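Progress report, Nomton sensor pilot
1 August 2021

Hi Archie,

You asked for something longer than my usual two lines, so grab a coffee. This covers everything since the Paucar money came through, and I've put the bad bits near the top so you don't have to hunt for them.

The leak and door sensors are in at all the Clirotbridge apartments now. That's 37 units, which matches what we promised in the application. The door sensors have been great! They pair fast, they stay paired, and most of the tenants tell me they forget they're there. The leak sensors are another story. They work fine when they have a signal, but the ones under kitchen sinks keep dropping off the hub overnight and then coming back in the morning like nothing happened. I spent way too long blaming the batteries for this. I swapped batteries, I moved sensors, I moved them back, and I had a long email exchange with Grallberg support in which we both got a little short with each other (sorry, if they mention it to you).

What finally got me somewhere was sitting in the stairwell with a laptop and watching the log. The hubs were hopping to a different wireless channel in the small hours whenever they decided the old one was too crowded. The door sensors follow along right away. The leak sensors sleep most of the time to save power, so they wake up, call out on the old channel, hear nothing and go back to sleep. Grallberg has confirmed it and sent me a setting that pins the hub to one channel. I've turned that on for the 24 units on the two lower floors, and those have been quiet ever since. The top floor gets it next. I wanted to leave it alone a little longer so I'd have something to compare against.
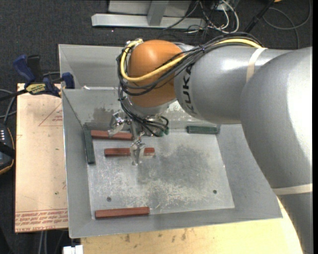

The alerts have been the other big time sink. When we started, every sensor that went offline sent a text to the tenant, the front office and me. You can imagine how popular that was. One tenant switched her phone off at night over it, and I don't blame her one bit. Now a sensor has to be gone for 3 hours before anyone hears about it, and the message goes to me first. An actual leak still goes to everybody right away, and I've tested that with a wet sponge in every kitchen I've been allowed into. I'm still missing the units where I couldn't get an appointment.

Money: we're fine. The hardware came in under what I'd set aside, even with the spare hubs, and the only thing I hadn't planned for was batteries (see above, my own fault). I'd like to ask whether I can move $500 from the travel line over to network gear. The Wi-Fi access point on the top floor is old and lives inside a metal cabinet, and I don't want to spend the fall chasing problems that come from that box. If you need a form for this, send it over and I'll fill it out.

Things I haven't gotten to: the tenant guide is still a draft, and it's too long. The privacy page needs another read from someone who isn't me, mainly the part about how long we keep the door records. I also owe you the monthly export from Nomton, but the download button gives me an empty spreadsheet if I pick more than one building, so I'm pulling them separately and pasting them together. It's slow but the numbers look right.

Plan from here is to finish the channel change upstairs, do the remaining leak tests, get the guide down to two pages and then leave the whole thing alone long enough to see how it behaves. I'd still like to have the final write-up to you in December, and I don't see a reason to move that date yet.

Let me know about the $500, and if you'd like to come see the setup, any afternoon works for me. Use the side entrance, the buzzer at the front is broken again.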